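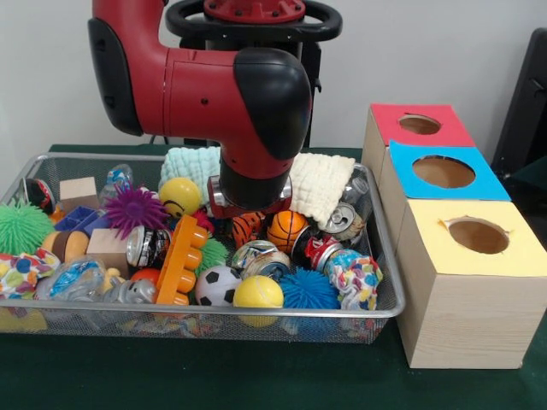

바구니 위의 빨간 팔. 오른쪽이 구멍 뚫린 상자 세 개.

우리 연구실에는 규칙집이 있다. 정식 이름은 '분류 작업 운영 지침'이고 다들 그냥 지침이라고 부른다. 처음에는 A4 한 장이었는데 지난 10월에 13쪽이 되었다. 13쪽이 된 날 나는 표지를 만들었다. 표지가 생기니까 갑자기 사람들이 인용을 하기 시작했다. "지침 4항에 따르면"으로 시작하는 메시지를 받아 보면 안다. 내가 무슨 짓을 했는지.

이 글은 그 지침에 대한 변명 반, 자랑 반이다. 자랑은 금방 끝난다.

발단은 숫자 싸움이었다. 작년 여름, 같은 과제를 두고 Jisa 팀과 우리 팀의 성공률이 크게 벌어졌다. 장비도 비슷하고 물건도 같은 목록에서 샀는데 그쪽 숫자가 훨씬 예뻤다. 우리는 일주일 동안 파지 알고리즘을 의심했고, 그다음 일주일은 서로를 의심했다. 결국 회의에서 밝혀진 바로는 그쪽은 물건이 상자 테두리에 걸쳐도 성공, 우리는 완전히 들어가야 성공이었다. 두 주가 그렇게 갔다. 회의록에는 '정의 통일 필요'라고만 적혀 있다. 참 점잖은 여섯 글자다.

그래서 1항이 생겼다. 성공은 그리퍼가 물건을 놓은 뒤 물건 전체가 상자 안에 있는 상태를 말한다. 걸치면 실패. 나중에 혼자 떨어져 들어가도 실패. 마지막 문장에는 반대가 많았다. 들어갔으면 된 거 아니냐는 것이다. 나도 마음으로는 동의한다. 하지만 '나중에'가 언제까지인지를 두고 회의를 한 번 더 하느니 그냥 실패로 하기로 했다.

2항은 더미에 관한 것이다. 사람 손으로 물건을 쌓으면 꼭 착하게 쌓는다. 공은 공끼리 살짝 떨어뜨려 놓고, 납작한 캔은 집기 좋은 방향으로 돌려 놓는다. 악의는 없다. 로봇을 응원하는 마음이 손끝으로 새는 것이다. 지침에서는 물건을 통에 한꺼번에 담아 바구니에 쏟고, 쏟은 다음에는 손대지 않는다. 밖으로 튀어 나간 것만 다시 위에 떨어뜨린다. '살짝 얹는다'가 아니고 '떨어뜨린다'라고 쓴 것은 Nattawut Saithong의 제안이었다. 그는 문장 하나를 고치려고 296번 시행 기록을 전부 다시 봤다고 했다. 나는 그 말을 믿는 편이다. 그날 그의 얼굴이 그랬다.

3항, 물건 목록. 단단한 것만 넣으면 로봇이 똑똑해 보이고, 천만 넣으면 모두가 우울해진다. 그래서 섞는다. 찌그러진 캔, 구겨진 투명 페트병, 가시 돋은 말랑한 공, 나무토막, 물방울무늬 천. 캔은 새것을 찌그러뜨려서 쓰지 않고 다 마신 것을 쓴다. 예산 담당자가 음료수 영수증을 두 번 돌려보낸 뒤에 추가된 조항인데, 지침에는 '현실성 확보'라고 적어 두었다. 구겨진 모양이 제각각이라 현실성이 있기는 하다.
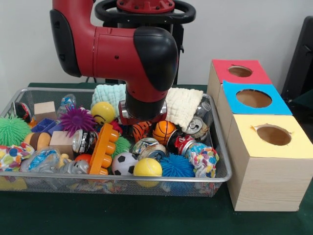 4항이 제일 많이 인용된다. 팔이 움직이는 동안에는 작업대 안쪽으로 손을 넣지 않는다. 당연한 말이다. 어느 현장을 가도 벽에 붙어 있는 말이고, 어느 현장을 가도 한 번씩은 안 지키는 말이다. 문제는 '움직이는 동안'이었다. 팔이 더미 위에 떠서 생각에 잠겨 있으면 사람 눈에는 멈춘 것으로 보인다. 그런데 계획이 끝나면 예고 없이 내려간다. 우리는 문구를 바꿨다. 정지 상태란 운전자가 정지를 걸고 소리 내어 "정지"라고 말한 상태다. 둘 중 하나만 하면 정지가 아니다.

소리 내어 말하는 것은 처음에 무척 민망하다. 방에 혼자 있을 때도 해야 하느냐는 질문이 들어왔고, 나는 그렇다고 답했다. 지금 나는 밤에 혼자 남아서 로봇 앞에서 "정지"라고 말하는 사람이다. 지난달에는 엘리베이터에서도 한 번 했다.

5항은 기록이다. 실패는 실패한 사람이 적지 않고 옆 사람이 적는다. 본인이 적으면 '조명 이상'이 많아진다. 우리 방 조명은 멀쩡하다. 실패 원인 칸에는 본 것만 쓰고 추측은 그 옆 칸에 쓴다. '캔이 미끄러짐'은 본 것이고 '마찰이 부족해서'는 추측이다. 간단해 보여도 이걸 나누는 데 제일 오래 걸렸고, 아직도 추측 칸이 본 것 칸보다 훨씬 길다. 연구자는 본 게 적을수록 할 말이 많다.

외부 표준을 가져다 쓰면 되지 않느냐는 말도 들었다. 안전 쪽은 당연히 따른다. 우리 지침은 그 밑에 깔리는 생활 규칙에 가깝다. 표준 문서에는 호랑이 줄무늬 장난감이 농구공 옆에 끼었을 때 둘이 같이 딸려 올라오면 몇 개로 치는지가 나와 있지 않다. (우리는 실패로 친다. 한 번에 하나다. Fandard 쪽에서는 반만 인정하자고 했는데, 반 번의 성공을 표에 어떻게 적을지는 끝내 말해 주지 않았다.)

상자에 대해서도 한마디. 윗면에 색종이를 붙이고 둥근 구멍을 낸 상자 세 개를 쓰는데, 빨강, 파랑, 연노랑이다. 구멍 크기가 제각각인 것을 두고 누가 지침 위반 아니냐고 물었다. 찾아봤더니 구멍 크기에 대한 항목이 없었다. 13쪽이나 썼는데 없었다. 노란 상자는 구멍 가장자리 종이가 살짝 찢어져 있고, 이것도 교체 기준이 없다. 다음 판에 넣을 생각이다. 그러면 14쪽이 된다.

Ristov 쪽과 공동 실험을 시작하면서 지침을 영어로 옮겨 달라는 부탁을 받았다. 이틀 동안 번역하다가 2항의 문장이 서로 모순된다는 걸 알았다. 손대지 말라고 해 놓고 바로 다음 줄에서 뒤집힌 천은 펴라고 되어 있었다. 한국어로는 다섯 달을 멀쩡히 읽고 지냈다. 천 문장은 지웠다. 천은 뒤집혀 있어도 천이다.

혹시 비슷한 걸 만들 분들께 권하자면, 성공의 정의부터 쓰고 나머지는 싸움이 날 때마다 한 줄씩 추가하시라. 싸우지 않은 항목은 아무도 안 읽는다. 우리 지침 9항은 케이블 정리에 관한 것인데, 그 항목을 읽었다는 사람을 아직 못 만났다. 쓴 사람이 나인데 나도 내용이 가물가물하다.

파일을 보내 달라는 분이 계셔서 Chaimongkol 공유 폴더에 올려 두었다. 표지는 뺐다.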